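Visit Report: Manipulation Cell at the Areck Workshop, Tarkora
Prepared for the Lirel Technical Training Network
Date of visit: Oct 9, 2019

Purpose of the visit

The network's equipment group visited the Areck workshop in Tarkora to see how a small tabletop robot cell is set up and kept in working order. Several member schools intend to install a comparable cell before the end of next May, and the group was asked to report on daily care, cabling and the likely demands on staff. The Zapata building, where the cell is housed, was open to visitors for the whole day.

The cell and its surroundings

The cell is built from ordinary parts wherever this is possible. The work surface is a table under a white cloth, and the containers are two rectangular wicker baskets. The arm carries a gripper with black fingers and a small camera at the wrist. A second camera is fixed on a bracket and angled down toward the table. Our hosts explained that the cloth gives both cameras a plain, even background and that it costs very little to replace.

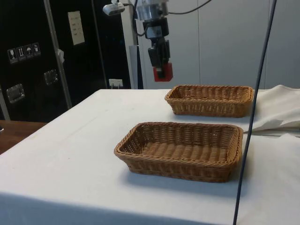 Start-up routine

The operator on duty took the group through the morning routine, which is posted as a printed sheet at the door. The steps are carried out in the same order every day, and the sheet is signed before the arm is allowed to move at normal speed.

The sheet begins with the table itself. The cloth is pulled flat and the baskets are returned to their places. The workshop has tried taped corner marks for the baskets and has given them up, as the tape lifted whenever the cloth was changed. The operator now compares the live camera view with a stored reference view and shifts each basket by hand until the two agree.

The cameras come next. Each lens is wiped with a dry cloth, and each bracket is pressed lightly to confirm that it has not worked loose. A bracket that moves, even slightly, means a full recalibration – a job the workshop prefers to do in the afternoon, when the room is quieter.
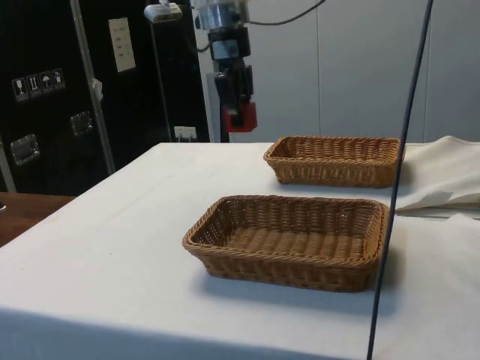

Cables receive more attention than the group had expected. The operator moves the arm slowly to the limits of its working range and watches for any cable that pulls tight or rubs against a joint. Slack is adjusted at the upper end only. The workshop log showed that most stoppages over the past year came from connectors and very few from the arm.

Care of the gripper

The gripper is inspected after every 400 cycles and cleaned at the same time. At 900 cycles the fasteners are checked with a torque driver. The counter stood at 2,796 on the morning of our visit. Replacement parts for the fingers are kept in a drawer beside the bench, and the operator stated that a change takes a few minutes once the arm has been parked and the power isolated.

After any work on the gripper, the cell must complete a run of 50 picks with a single red cube before it is returned to service. A dropped cube ends the run, and the count starts again from the beginning. Members of the group considered this strict, but the workshop has kept the rule from its first month and does not plan to relax it.
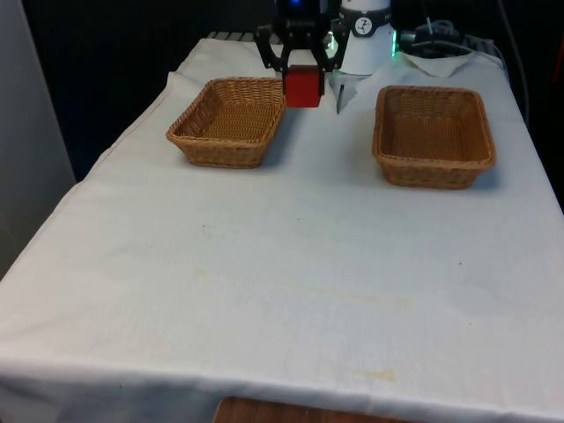 Observations for member schools

The group noted that the routine relies on written records more than on special tools. Schools should set aside staff time for the morning check and should name one person to keep the log. The cloth should be listed as a consumable in the budget, with at least one spare on site. Schools with limited floor space should also plan where transport cases will be stored.

Two questions remain open. The workshop could not yet say how often the cameras should be recalibrated if nothing has been disturbed, and the supply time for gripper parts was under review. Areck has agreed to send its cable check sheet to the network office, and copies will be passed to member schools on request.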